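Three grippers, one gray cushion

Dec 15, 2022

When Majdi Hattar started to compare grippers for his small company Studel, he did not begin with metal parts or plastic cubes. He began with clothes. A cube, he told me, forgives almost everything. A T-shirt forgives very little, and it never lies the same way twice.

Studel has its workshop above a bicycle dealer, and from there it advises firms which want to automate simple handling. One of these customers is Fladutby, a rental service for sports clubs. It receives large bags of used team clothing, and after the laundry every piece must be folded by hand. In May the company asked Hattar a plain question: which gripper should we buy, if we buy one at all?

He chose three candidates. The first, from Paewai, is a two-fingered parallel gripper with slim fingers. The second, from Lerneck, has wider fingers covered with a soft skin. The third is a suction tool, which he included mainly because the customer had seen it at a trade fair. It was out of the test after two days. Air goes through a jersey, and the cup held the cloth only when it was doubled.

The two others stayed, and here the work became slow. Each pair of grippers had to do the same task with the same shirts: find an edge, lift it, bring it over, let it go. Hattar does this on upholstery and on a hard table, because cloth behaves differently on each. On a table the fingertips must come down very exactly. On a cushion they can press a little into the padding and take the hem from below.

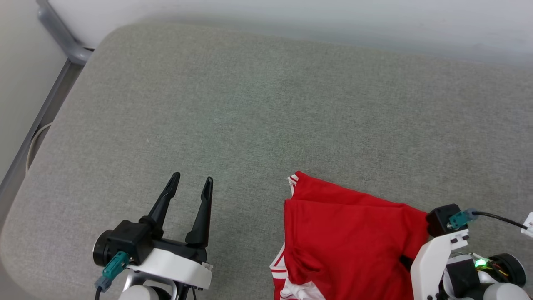 This small advantage also has a price. A woven cover holds the shirt back, and sometimes the finger picks up the cover together with the hem. With the wide Lerneck fingers it happened often. With the slim ones it was rare, but they had another weakness: when the arm pulled too fast, the cloth slipped out at the tip.

In total the team recorded roughly 2000 grasps. Hattar showed me the table on his laptop, and I was surprised how much of it was not about success or failure. There is a column for cables. There is a column for the temperature of the motors, and one for the remarks of whoever was operating the arms. "Left side feels late," says one of them. The reason was found later in the controller, where a filter had been set differently for the two arms. After this was corrected, they repeated 7 days of work.

"I was angry for one evening," said Hattar. "Then I was glad – we had almost blamed the gripper."

For the moment he prefers the slim fingers, with a thin strip of rubber at the tips and a lower pulling speed. He would not yet recommend that Fladutby order a full set. Shirts go well, shorts are acceptable, and socks he describes with a word I will not print.

The next round will compare cameras. Hattar wants to know whether a view from close to the fingers helps the operator to find a hem that is hidden under another fold. The shirts for it have already come back from the laundry, in two bags beside his desk.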